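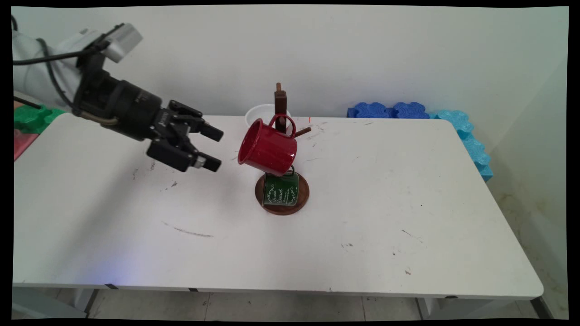 Braucht man für so einen Aufbau ein richtiges Labor?

Eine Gemeinschaftswerkstatt reicht, wenn der Tisch fest stehen bleiben darf und man an die Steuerung rankommt, ohne jedes Mal alles auszustecken. Strom, Netzwerk, ein Schrank zum Abschließen. Mehr hatten wir auch nicht.

Projektbericht Rera
Becher vom Becherbaum nehmen mit Zweifingergreifer
Werkstatt Plutonville, Abgabe Oktober

Diese Website verwendet Cookies, um Ihnen die bestmögliche Nutzung zu ermöglichen. Mit dem Weitersurfen stimmen Sie der Verwendung zu. Akzeptieren | Einstellungen

Vorab

Bericht ist an zwei Abenden entstanden, deshalb stellenweise Stichpunkte. Die Messdaten liegen im Projektordner, Auswertung auch. Was im Zwischenbericht stand (Auswahl des Arms, Sicherheitsunterweisung, Budgetantrag), wird hier nicht wiederholt.

Aufgabe

Ein Becher hängt mit dem Henkel an einem Becherbaum. Der Arm soll ihn greifen, vom Zapfen heben und auf dem Tisch abstellen, Öffnung oben. Klingt nach einem Nachmittag. War ein Semester.

Das Problem ist der Henkel. Beim Würfel vom Vorsemester: greifen, hoch, fertig. Beim Becher muss die Bewegung erst der Richtung vom Zapfen folgen, sonst verkantet er und der ganze Baum wandert mit. Dazu hängt der Becher schief, also stimmt die Greifrichtung nie mit der Tischebene überein.

Aufbau

Arm links am Tisch, reicht von hinten links rein. Greifer mit zwei schwarzen Fingern, Sensormodul oben am Handgelenk, Kabel oben am weißen Armglied entlang. Das Kabel hat uns mehr Zeit gekostet als die halbe Software, dazu unten.

Tischplatte weiß, rundum Schaumstoffklötze am Rand, also hinten und rechts, die blauen und die hellen türkisen. Die Platte hat inzwischen ordentlich Flecken und Streifen. Für die Erkennung erstmal egal, dachten wir. Siehe Abschnitt Fehler.

Becherbaum: dunkles Holz, kantiger Pfosten, runder Fuß, oben ein Knauf. Der rote Emaillebecher hängt links, der grüne mit der weißen Schrift ("Sweet" ist das größte Wort) steht unten auf dem Fuß. Die Anordnung haben wir im Lauf des Semesters zum Standardfall gemacht. Der grüne steht direkt unter dem roten und ist damit im Weg, sobald der Arm nach dem Anheben zu früh absenkt. Genau das wollten wir prüfen.

Hinten noch eine weisse Schüssel. Weiß auf weiß vor heller Wand, die Erkennung soll sie ignorieren.

Stromversorgung und Steuerung kommen von Lukoševičius, gebraucht gekauft, Handbuch nur als Scan. Die Adapterplatte zwischen Handgelenk und Greifer haben wir in Plutonville selbst gefräst, 2 Anläufe. Beim ersten war der Lochkreis gespiegelt. Ja.

Software

Prumlow als Bewegungsplaner, selbst geschrieben auf Basis vom Vorjahr. Name ist historisch, bitte nicht fragen. Läuft auf dem alten Werkstattrechner. Ablauf grob:

- Anfahrpose links vom Becher, Finger offen, ungefähr auf Höhe vom Rand
- langsam ran bis Finger innen und außen an der Wand
- schließen mit begrenzter Kraft
- den Zapfen entlang raus, erst danach hoch
- schwenken, gerade stellen, absetzen

Die Anfahrpose haben wir am längsten geändert. Zu hoch, dann fassen die Finger nur den Rand und rutschen. Zu tief, dann stößt der untere Finger am Becherboden an oder im schlimmsten Fall am grünen Becher. Die jetztige Pose ist ein Kompromiss und nur für diese Bechergröße gut.

Die Lage vom Baum wird einmal am Anfang bestimmt, danach nicht mehr. Wenn also jemand gegen den Tisch läuft, muss neu gestartet werden. In einer Werkstatt, in der nebenan gesägt wird, nicht ideal.

Versuche

Insgesamt 1.271 Durchläufe aufgezeichnet, davon rund 400 mit der endgültigen Anfahrpose. Nur die letzteren gehen in die Auswertung ein. Die anderen haben wir behalten, falls die Nachfolgegruppe den Verlauf sehen will, aber die Parameter sind da so oft gewechselt, dass ein Vergleich wenig bringt.

Gewertet als Erfolg: Becher steht aufrecht auf dem Tisch, Baum steht noch, grüner Becher unberührt. Wenn der grüne verschoben wurde, galt der Durchlauf als Fehler, auch wenn der Rest geklappt hat. Darüber gab es in der Gruppe Diskussion. Wir sind beim strengen Kriterium geblieben, weil es einfacher zu protokollieren war.

Tendenz: mit der neuen Pose deutlich besser als vorher, Tabelle im Anhang. Abends schlechter als vormittags. Liegt am Licht, vermuten wir, bewiesen haben wir es nicht.

Fehler und was wir geändert haben

Kabel. Schlaufe am Handgelenk war anfangs zu kurz. Beim Schwenken zog sie am Stecker, Verbindung weg, Arm bleibt stehen, Becher in der Luft. Länger gemacht, dann blieb sie am Becherbaum hängen. Jetzt mittlere Länge und am Armglied entlang geführt. Zugentlastung fehlt immer noch, steht auf der Liste.

Rutschen. Emaille ist glatt. Mehr Kraft bringt was, aber wir wollten keine Abplatzer. Dünne Gummiauflage auf den Fingern probiert, Kleber hielt nicht lange. Verworfen. Stattdessen langsamer anheben, das hat gereicht.

Kippender Baum. Passierte vor allem, wenn der Auszug nicht parallel zum Zapfen lief. Erst wollten wir den Fuß festschrauben, dann wäre aber die ganze Lagebestimmung witzlos. Also Auszugrichtung korrigiert und ein Abbruch eingebaut, wenn die seitliche Kraft zu groß wird. Der Abbruch löst manchmal ohne Grund aus. Lieber so als andersrum.

Flecken. Dunkle Punkte auf der Platte wurden zeitweise als Objektkanten erkannt. Putzen half halb, die Streifen gehen nicht raus. Schwellwert hochgesetzt. Mit einem dunkleren Becher könnte das wieder Ärger machen, nicht getestet.

Schüssel. Wurde meistens ignoriert, wie gewollt. Ob sie wirklich ignoriert oder einfach nicht gesehen wird, können wir aus den Daten nicht sagen. Blöd, hätte man früher merken müssen.

Arbeiten in der Werkstatt

Arm nur fahren, wenn jemand am Not-Aus steht. Das war die Auflage und die war auch richtig. Heißt aber: immer zu zweit, und damit waren viele Termine weg. Den Tisch durften wir für 6 Wochen stehen lassen, danach war Umbau. Die letzten Durchläufe sind deshalb alle in kurzer Zeit entstanden, teils bis 22 Uhr.

Staub ist ein Thema. Sensorfenster vor jeder Reihe abwischen, haben wir erst spät ins Protokoll aufgenommen. Bei den frühen Daten also mit Vorsicht.

Offen

- Zugentlastung Kabel
- grünen Becher auch greifen, steht ja schon da
- Becher wieder aufhängen, also der umgekehrte Weg. Versucht, Zapfen wird zu ungenau gefunden
- Lage vom Baum laufend nachführen
- Prumlow-Konfiguration aufräumen, da stehen noch Werte vom Würfel drin

Für die nächste Gruppe: die Pose-Datei nicht überschreiben, Kopie liegt im Ordner rera_final2 (nicht rera_final, der ist kaputt). Ersatzschrauben für die Adapterplatte in der Dose im Schrank, obere Reihe. Schlüssel hängt wieder am Brett.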